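Stondlow Simulation Bench: Set-up Guide
Section 5 - Loading the block task and checking the views

This section covers the simulated bench used to try out control and perception code before it goes to the hardware. It assumes the Stondlow launcher is installed and your Asex licence file is in place. If the launcher will not start, go back to Section 2.

5.1 Load the task

1. Open the launcher and choose Sallis Blocks from the task list.
2. Set the random seed to 323. All the checks in this section use that seed.
3. Press Load, then Pause. The physics must be paused before you change any view.
4. Select the close overhead view. Check that the letters on the blocks can be read at your chosen texture setting. On the green-lettered block the T should have clean edges and lie on its side.

Note: Shadows are switched on by default. The arm casts one over the paper and the blocks even when the arm itself is outside the view. Train and test your detector with the same shadow setting.

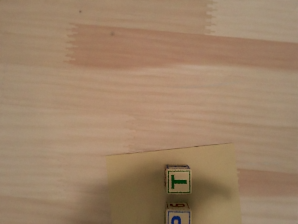 5.2 Check the arm against the planner

1. Switch to the high view and open the Planner tab.
2. Press Sync. The joint values in the tab should match those reported by the controller. Any row that does not match is shown in red.
3. Set the control rate to 250 Hz.
4. Compare the planner's collision list with the table. The multimeter and the green can in the far corner must both be listed, and so must the small brass-coloured part behind the forearm. Add anything missing with Insert > Static Object.
5. Look at how much of the target square the arm hides. If your detector needs a clear view of it, tick Wait For Clear View in the Perception tab.

Caution: Do not press Sync while a plan is running. The controller drops the plan and the arm holds its last commanded position.

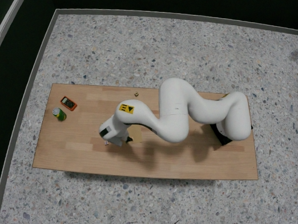

5.3 Check the room view

1. Select the room view. It takes in the table, the walls and much of the floor, and is the best one for spotting objects that have loaded in the wrong place.
2. Find the cubes. With the task loaded correctly they rest on the table or on the cardboard square - never part-way into the wood. If one has sunk in, raise the contact setting by one step and reload.
3. Turn on Show Labels. Each cube should carry its own label. Two labels on one cube usually mean the detector threshold is too low.
4. Check that the gripper fingers point down at the table before you send the first pick command.
5. Save the set-up under a new name. The supplied file is read-only. 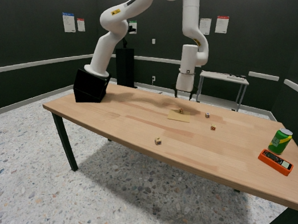 TROUBLESHOOTING

Cubes jitter when the physics is running
Lower the time step. If that does not help, reset the contact setting and load the task again.

Planner reports "start state in collision"
The collision list probably holds the same object twice. Delete the copy and press Sync.

Labels flicker as the arm moves
The shadow is crossing the block faces. Use the averaging filter in the Perception tab with a window of 5.

For planner faults contact Nadège Brunet. For licence files and the Peñalver plug-in contact Florencio Villalobos.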